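Grarero Two-Door Refrigerator with Pledine Long Desk
Kitchenette furnishing set, catalog no. 2088

The Grarero refrigerator and the Pledine long desk are supplied together for small offices, staff rooms and study areas where a full kitchen is not required. Both items may also be ordered separately from the Kaewmanee showroom. The desk is finished in white and the refrigerator in silver-gray, and the two are intended to stand side by side against plain walls.

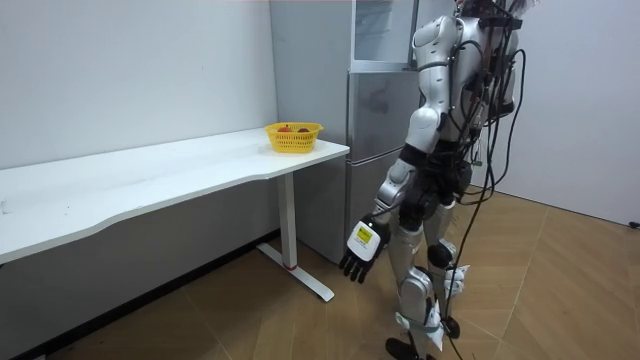

Desk

The Pledine desk has a gently curved front edge and a plain white top. At the end it rests on a single upright column with a flat foot bar. The top is suitable for food preparation, light paperwork or the unpacking of groceries. It should be cleaned with a soft cloth and mild soap. Abrasive pads are not covered by the surface warranty.

Refrigerator

The appliance has separate upper and lower compartments, each with its own door. Customers are asked to leave a gap of 73 mm behind the cabinet for air to circulate.
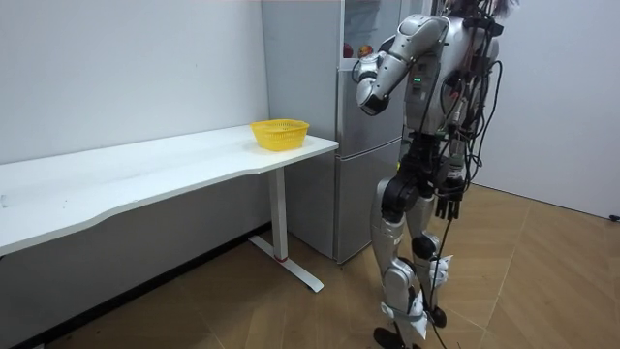

Placement should be settled before delivery, as the installation team does not move other furniture. The refrigerator may be set against the back wall at the end of the desk, which keeps the two within easy reach of each other. In this arrangement the seam between the upper and lower doors falls roughly at desk height. Sufficient floor space must be kept clear for the doors to open fully.

Interior

The upper compartment is lined in smooth white plastic and may be wiped down without removing any parts.

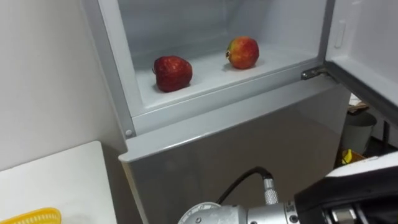 Upper compartment, door open, with two apples.

Fresh fruit should be stored dry and unwashed. Items placed on the compartment floor should be spaced apart - crowding slows cooling and makes spills harder to reach.
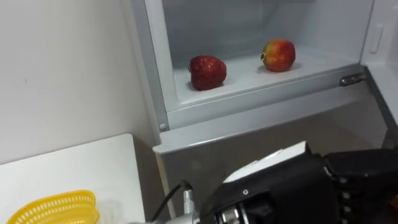

Care of the interior is the responsibility of the purchaser. A weekly wipe with warm water is sufficient in most workplaces. The raised lip along the front edge of the floor should be included, as should the molded slot on the inside of the door, where crumbs and dust may settle. Harsh cleaners should not be used on any white surface.

Ordering

Delivery within the Deno service area is included on orders above $2000. A deposit of $200 is required for all other orders. Page last revised 29/03/2019.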